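**Stullow's new seller rules: does section 2 make them the publisher?**

**pelletier_fan** · 14/02/2019

Stullow sent sellers the revised terms last night. Section 2 says they can edit or remove any listing text "for accuracy" without notice. I sell imported groceries there and have 982 listings up. If they rewrite my wording and get an allergen wrong, who is liable, me or them?

**Yolanda Sorensen**

You are, under the contract. The indemnity clause didn't change. Whether it would hold up in court is a separate question. A site is generally protected for what its users post, but that protection gets weaker when the site writes the words itself.

**gitis82**

I don't agree that it's that simple. Fixing a typo or cutting a line isn't writing. Courts have given platforms a lot of room on ordinary editing. Tikelix has had the same clause since August and I haven't seen one case come out of it.

**Yolanda Sorensen**

Ordinary editing, yes. Changing "may contain peanuts" to "peanut free" is a different thing, and section 2 as written allows both.

**gitis82**

Allows it, sure. Has it happened to anyone here?

**mort_3036**

It happened to me, not with allergens. They changed the net weight on a tea listing and I had two returns before I noticed. Support said I had 30 days to dispute the edit and I was past it.

**pelletier_fan**

The 30 days is what bothers me. I can't reread every listing each month.
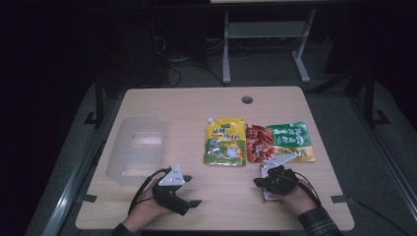 My problem is also translation. A lot of my stock is labeled in Chinese and I write the English text myself from the package. Take the snacks on the table there, the yellow pouch and the green packet next to the clear bag. If somebody at Stullow "corrects" my English on things like that, I doubt they are reading the Chinese first.

**gitis82**

Then export your listings now and keep the file. If they change something you'll have your version with a date on it.

**Yolanda Sorensen**

Agree with that part. Also send them written notice that you don't approve edits to ingredient or allergen text. They may ignore it, but you want it on record.

**mort_3036**

Export is under Account, then Data. Mine took a few hours to arrive.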